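The Last Bus out of Kirnville

She ran. Bag banging on her hip, one shoe half on. The bus was already coughing at the stop by the feed store and the driver was looking at his watch the way they do.

Made it. Just.

Fourteen people on board, and every one of them had a coat on the seat next to them. She walked to the back. Sat over the wheel where the heat comes up through your boots and cooks your ankles. Fine. It was two hours to Benasmont and she'd sat in worse.

The letter was in her inside pocket. She checked. Checked again at the grain elevator. Her brother's handwriting, all slanted, like it was leaning into wind. Come before the 14th. Mom's selling the house. Bring boxes.

She hadn't brought boxes. Who gets on a bus with boxes.

Dark by Brutura. The driver stopped for gas and said eight minutes and meant it. She bought a coffee and a thing in plastic that said it was a cinnamon roll. An old man in line ahead of her was paying in quarters, slow, one at a time, lining them up on the counter. She could hear the bus idling. Didn't say anything. Six years ago she would have.

Back on. The roll was terrible. She ate all of it.

What did she even want from the house? She tried to make a list in her head. The blue bowl. The radio, if it still worked. The door frame in the kitchen with the pencil marks, but you can't take a door frame. Could you? Her brother had a saw. They could just cut it out and let the buyers wonder.

Khokhar went by, two lights and a church. Her dad used to say that if you sneezed you missed it and they'd all sneeze on purpose, the whole car, her mother too, and then he'd yell that we missed it again. She sneezed. Very quiet, into her sleeve. The woman across the aisle said bless you.

"Thanks," she said, and had to look out of the window for a while.

She had 200 dollars and a return ticket. She'd told them at work it was a family thing, which they took to mean a funeral, and she let them. Somebody had even hugged her by the copier. She'd have to deal with that on Monday. No, later. Deal with it later.

The road dropped and there was the river and then teh bridge, and the sign, still with the dent in it. Fifty yards past the sign was the stop. No shelter, only a bench and a pole.

He was standing there. No hat, of course, in that cold. Hands jammed in his pockets, stamping. He'd gotten heavier or it was the jacket.

The doors folded open and she went down the steps to fast and nearly landed on him.

"Where's the boxes," he said.

"Have you still got that saw?"

He looked at her. Then he took her bag and started for the truck, and she had to run again to keep up.
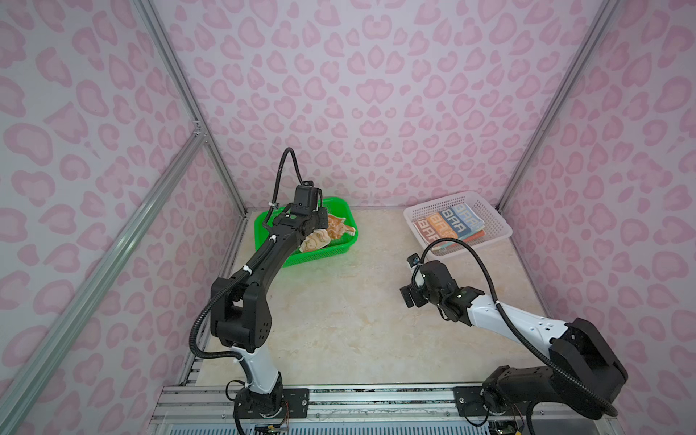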